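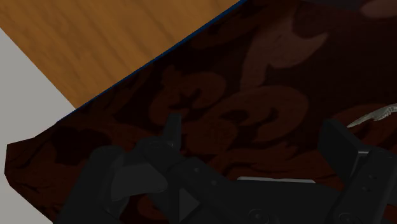
Notes on getting red wine, candle wax and general brown out of a dark printed tablecloth

I have owned dark table linen for 11 years and have ruined two pieces of it. Both were lost to treatment after the stain, and the stain itself would have been less visible than what I did about it. These notes are mostly for my own reference. They cover cotton and cotton-linen cloths with a printed pattern in dark reds, browns and near-blacks. White cloth is a different problem and an easier one, as you can bleach it.

Dye fastness first

Dark red prints shed dye. How much they shed depends on the dye class and on how well the maker rinsed the cloth, and the label tells you neither. Test before doing anything else. Wet a corner of the hem with cold water, press it between two layers of white paper towel, put a heavy book on it and wait 6 minutes. Repeat on another part of the hem with the detergent you intend to use, at working strength.

A faint pink on the towel is normal. A solid patch of color means the cloth gets cold water only, alone in the machine, for the rest of its life. My Carnel cloth failed the detergent test and passed the water test, a result I did not expect and repeated twice. The detergent was an enzyme powder with an oxygen bleach in it. With the plain liquid version there was no transfer.

Check the label on the powder for percarbonate. It is sold as color safe, and for pale and medium shades I agree. On deep brown I have seen it leave a ring with a sharp outer edge, most likely where the paste dried at the perimeter. The ring is permanent.

Wine

Blot, then flush from the back with cold water. Flushing from the front pushes pigment through the weave. After that, plain liquid detergent worked in with a fingertip, half an hour of rest, and a rinse. On dark cloth the pigment will not show, so the usual sign of success is missing. Press a damp white towel on the spot and look at the towel instead.

The part that does show is sugar. Dried wine leaves a stiff, slightly shiny area that catches the light from a side window. Warm water takes it out if the dye will tolerate warm water. If it will not, two cold soaks do the same job and take most of an evening.

Wax

I used to iron wax out through brown paper. I have stopped. Heat drives part of the wax deeper, and candle colorant travels with it. Vanderleia Arruda, who ran the laundry at a hotel I worked in, put the whole cloth in the freezer overnight and cracked the wax off with the back of a spoon. What was left she treated as a grease stain, with dish soap and no water, then rinsed. I have used her method since and have no complaint except that it needs freezer space.

Do not scrape a printed cloth with a knife. Pigment prints sit on the surface of the fiber and come off in flakes. You can identify a pigment print by hand: the dark areas feel slightly stiffer than the ground. Dyed patterns feel the same all over.

Drying and light

Line dry in shade, wrong side out. My second loss was a Rulludine cloth that I left over a balcony rail in October, on the assumption that the sun was weak by then. The folded edge faded to a tan stripe in the course of a week. The rest is still good and has been cut into napkins.

Tumble drying is acceptable on low, but it abrades the high points of the weave and the cloth goes gray along the creases. Press while still damp, from the back. Pressing the face of a dark cotton gives a polished look that comes out only with the next wash, and sometimes not then.

Storage

Roll it. A folded dark cloth develops pale lines at the folds. I use a mailing tube with acid-free tissue around it. The tube from the Neltari cloth was the right diameter and had a cap at each end. Avoid cedar against the fabric, as the oil transfers.

Still open

I have not tested dye fixatives. A reader suggested one for the Carnel cloth, and my understanding is that most of them work on direct dyes and do little for reactive ones, so I would need to know what I have. I will try it on the hem offcuts from the Rulludine first and add the results to this page.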